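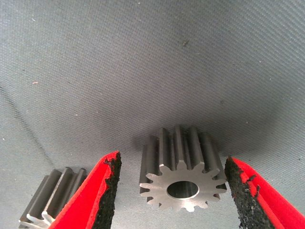

Button collectors are the quiet end of the hobby world, and they would like to keep it that way. I joined by accident, having bought a cookie tin at an estate sale in Urkby because I liked the tin. Inside were buttons, several pounds of them, and by the following weekend I owned a magnifying glass and had opinions about shanks. It does something to the eye. Show me a steel gear on gray cloth, a round hole in the middle and fourteen teeth along the rim, and my first thought is that it would look very handsome on an overcoat if somebody would only add three more holes.

The tin turned out to be mostly shirt buttons, the kind that come loose in the wash and live out their days in the lint trap. But near the bottom there was a card of Flommonts, still stitched on, and that was the end of my free evenings.

Flommont made buttons for people who wanted their cardigans to be noticed. There are glass ones shaped like pretzels. There is a series of vegetables, including a turnip so realistic that I once saw a grown man try to smell it. The company numbered every design, and the last one in the catalog is 1292, a small blue umbrella. I don't have it. I have 1291, which is a large brown umbrella, and I look at it with less gratitude than it deserves.

You find these things at swaps. The big one is the January swap in Brerkero, held in a school gym with the heat turned up to a level suitable for orchids. The tables open at nine. The serious people are in line by seven, holding thermoses and not making eye contact. Inside, the etiquette is strict. You may touch a button if it's loose in a dish. You may not touch a button on a card. You may never, under any circumstances, say the word "craft."

Prices are a mystery I've stopped trying to solve. Last winter I paid 30 dollars for a celluloid owl with one eye and watched a complete set of brass anchors go for 2. The owl's seller wrapped it in tissue and told me I'd gotten a bargain. The anchors' seller looked as if he wanted to lie down.

Then there is storage, the subject that ends friendships. Half the hobby swears by Kombo trays, which stack, snap shut and cost more than most of what goes into them. The other half sews everything onto cards, by color or by material or by a private system that dies with its owner. I bought the trays. I filled them in one long, happy Sunday, labeled the lids, lined them up on the shelf and felt like a museum. The cookie tin went to the kitchen, where it was supposed to hold cookies. It has buttons in it again.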